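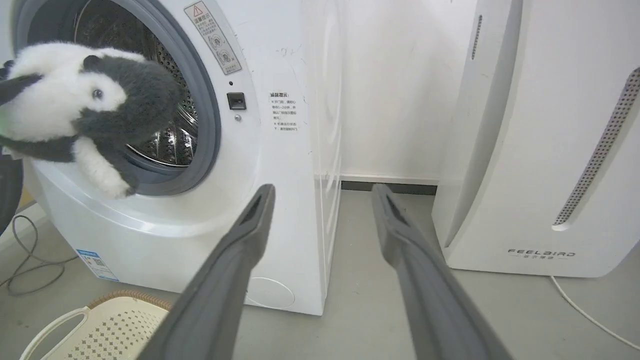 I wash the stuffed animals twice a year, and the June round slipped into July again. The panda is the one that matters, so it gets a cycle to itself. Cold water, gentle, a small amount of liquid soap, spin at 400. The machine starts out at a much higher speed and I have to turn it down every time.

I used to put toys in a pillowcase tied with string. My aunt Ritva still does. I stopped after a knot came undone and I had to fish string out of the filter.

No dryer for this one. It goes on a towel by the window and takes almost 2 days, with a flip at night. Then I go over the fur with an old hairbrush.

The rabbit is next. One ear needs sewing first.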